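Can a robot tidy up after the kids yet? An afternoon in Nistton

2025-08-21

Ask people what they want a robot to do at home and they hardly ever say "make me a cocktail". They say laundry, dishes, and picking up the small plastic things that hurt when you tread on them in the dark. The last of those is what the Juta project in Nistton has been working on since May, and I went over to talk to one of the engineers who spends her days on it. She asked to be left unnamed (the project is a shared effort and she'd like it to stay that way), but she was very happy to talk, and we went well past the hour we'd planned.

I started with the obvious one. Can a machine do household chores yet?

"Bits of chores," she said. "If you let me choose the bit, I can show you something that'll make you grin. If you choose the bit, I'll probably have to make you a cup of tea and ask you to come back next year."

Her bit is toy blocks. The task sounds like nothing at all: blocks on a table, bins nearby, put the one into the other. She told me it took her a week to stop being embarrassed when relatives asked what she did, and then another week to see how much was packed into it. You have to find the block, decide which way round it's lying, come down on it without knocking it away, close, lift, find the bin, let go. A toddler does it while looking at something else.

"And the toddler gets bored, and then it doesn't matter how good they are," she added. "We've got that on our side!"
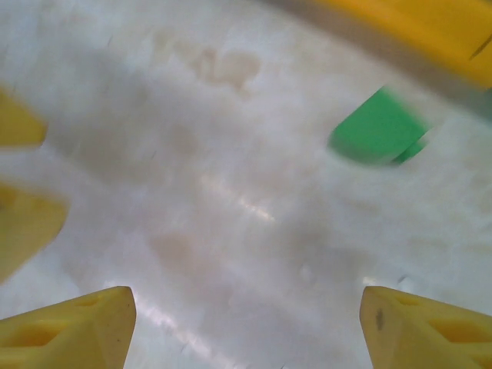
A green block on the worktop, seen from between the yellow gripper fingers.

We talked for a long time about light. I hadn't expected that. She'd been telling me how the grasping was getting better and I asked what still went wrong, thinking she'd say something about motors.

"Shine," she said straight away. "Shiny tables. You and I look at a bright streak on a tabletop and we know it's the window or the lamp. We don't even notice we've done it. To a camera it's a big white shape with edges, and it moves when the camera moves. Stains are the same sort of trouble. Real tables have stains on them, they have scratches, and I don't want to clean all of it away for the robot's sake, or we'd end up with a machine that only works in a showroom."

She's firm about this. An earlier version of the work, called Finia, used a matt black mat under everything, and the results were lovely. Then they took the mat away. She laughed for quite a while before telling me the score, which was 40 blocks put away out of 1000 tries.

"Four in a hundred! With the mat on we'd been having such a nice time. So the mat went in a cupboard, and it's still in there."

And now? On a bare table, with single blocks spaced apart, the latest run came out at 88 in every hundred. She is plainly delighted with that figure, and also quick to tell you what's not in it. It doesn't include blocks that are touching one another. It doesn't include sorting by colour. It doesn't include anything soft, or anything stuck under the sofa.

I asked about speed, as I suspect most parents would. She pulled a face.

"Slow. A block takes us 20 seconds on a decent day. You'd have the whole table clear in the time it takes to go and get the robot out. But I don't lose sleep over slow. If it's working while you're asleep, who cares? I lose sleep over the ones where it thinks it's got hold of something and it hasn't, and off it goes to the bin, ever so careful, carrying nothing."

How does it find out? Sometimes from how far the fingers have closed, she said, and sometimes from the camera close to them, which gets a look at whatever is between the tips. That view is a mixed blessing. It's wonderfully near the work, but when the arm swings quickly everything smears, and a block that was crisp a moment ago becomes a green smudge. One of her colleagues wanted to slow the arm down for good. She'd sooner teach it to wait for a clear look at the moments that count and hurry through the rest.

Then there are the bins, which I'd thought of as the easy half.
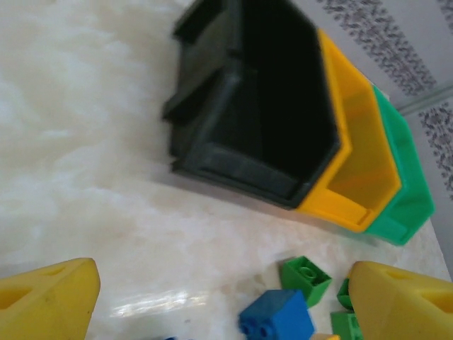
"People think a bin is a hole," she said. "You drop things in a hole. But a bin has a rim, and it has a dark inside where the camera can't tell how deep it goes, and if you stand several close together then one hides part of the next. So which opening are you over? Are you over an opening at all, or are you about to bounce a block off the edge and onto the floor? We had days of that. It was like a very slow game of tiddlywinks."

The colours make it harder in ways that sound silly until you think about them. Green blocks and a green bin are helpful if you're a person sorting by colour. For the software it means the word "green" no longer picks out one thing, and early on it had a habit of going to fetch the bin. She told me this with enormous affection.

I wanted to know about shop floors, too. Surely a warehouse is further along than a living room?

"Much further, for some things," she said. She spent a stretch at Okoth, a firm that packs small parts, before joining Juta. "On a packing line you can decide what turns up and where. The same part comes down the same way, hour after hour, and a machine is brilliant at that and has been for ages. Where they still want people is the mixed tray, when someone's tipped six sorts of thing in together. And a mixed tray is a child's bedroom, more or less. It's the same problem with better lighting."

She thinks the shop floor will get there first, and that homes will get the leftovers, which she means kindly. A gripper that has learned to cope with a jumbled tray will know a fair amount about a jumbled toy box.

What would she tell a family hoping to buy one of these? She'd tell them to keep the dustpan. She'd also tell them to watch closely, because the thing she finds exciting is how the failures have changed. Last year the arm would reach for empty table. These days it reaches for the right block and fumbles it, and to her eye that's a far better sort of mistake.

Next on the list is blocks that touch. After that, blocks that are clicked together, which may need two hands, and she isn't sure yet whether the second hand should be a robot's or a person's. I asked if she tidies up at home herself.

"I've got two children and a rug," she said. "I use a big tray and I shove everything into it with my foot."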